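Speaker notes: Why your meeting could have been shorter
Darnstead Library evening talks, 13/01/2024
Slot is 35 minutes plus questions. Water before, not during.

OPENING (wait for the door to stop banging)

Good evening. Thank you for giving up a Saturday night to hear a man talk about meetings. I did ask whether anybody had something better to do and I see the answer sitting in front of me.

I spent most of my working life at Vendar, a firm that made parts for commercial ovens and minutes for everything else. I once sat in a meeting to choose the date of a meeting. We ran out of time.

Pause. If no laugh, carry on as if it was a serious point.

PART ONE: THE HOUR

Calendar software gives you an hour unless you argue with it, and very few people argue. So a question that needs a yes gets sixty minutes and grows to fill them. Someone brings slides. Someone else says "just to build on that" and builds a conservatory.

Story of the Domański order. Customer wanted to know if we could change a hinge. The answer was yes, the workshop had said yes by breakfast. We met for 90 minutes. By the end it was a provisional yes with three conditions, and the hinge had a working group.

SLOW DOWN HERE. I rushed this in September and the hinge was lost on them.

PART TWO: WHO IS IN THE ROOM

Ask for hands: who has been in a meeting this month and didn't know why? Leave hands up. Ask: who stayed to the end? (Usually the same hands.)

People get invited so they won't be offended, and they come so as not to offend. It's good manners at both ends and a morning gone in the middle.

Inese Ramanauskas ran our stores and had a rule I stole. She would read the invitation and reply with one line: "What would you like me to decide?" If there was no answer she didn't go. She was thought to be difficult. She also went home at five.

Ekkachai Thongdee took the softer road. He went to everything, said his piece in the first few minutes and then asked, very kindly, if he was still useful. It's hard to tell a polite man that yes, you need him for the part about the car park.

Possible question from floor: what if it's my boss who invites me? Answer: then go, and take a nice pen.

PART THREE: WRITING IT DOWN INSTEAD

The test I use now. Write the thing you want to say at the meeting as a note. If the note makes sense, send the note. If it doesn't, the meeting wouldn't have either, but at least only you will know.

At Curero, where I did my last two years, we tried this with the Tuesday catch-up. It went from 55 minutes to a page. People complained that they missed the chat, so we kept the chat and dropped the catch-up. Best decision I was ever near.

(Skip next bit if we started late.)

The page had four headings: what changed, what's stuck, who can unstick it, anything nice. The last was my idea and was mostly cake.

PART FOUR: THE CALL FROM HOME 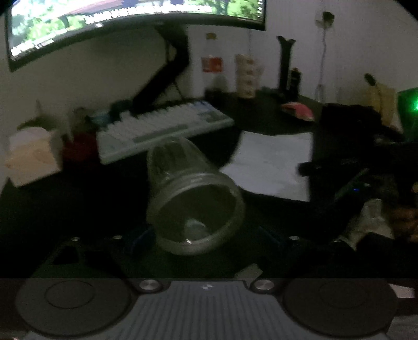
Meetings on a screen were meant to fix all this, and what they fixed was the walk down the corridor. You're now in two places and paying attention in neither. I know how it goes when the sales figures come round. First you admire your own wallpaper, all green leaves and a bit of red roof, and wonder where that is and whether they have meetings there. Then you work out which keys on the keyboard are blue. By any other business you are looking at a plastic cup on its side and feeling you have a good deal in common.

Let that one land. Then straight on.

So, turn it round. If you're running the call, and you can hear that sort of silence, stop. Say "I think we're done." I have said it 54 times by my own tally and have yet to hear an objection. One person cheered before finding the mute button.

CLOSE

Homework. Pick one meeting next week and cancel it. Tell people what you'd have said in it. See who writes back.

Thank the library. Mention tea. Questions until they want the chairs.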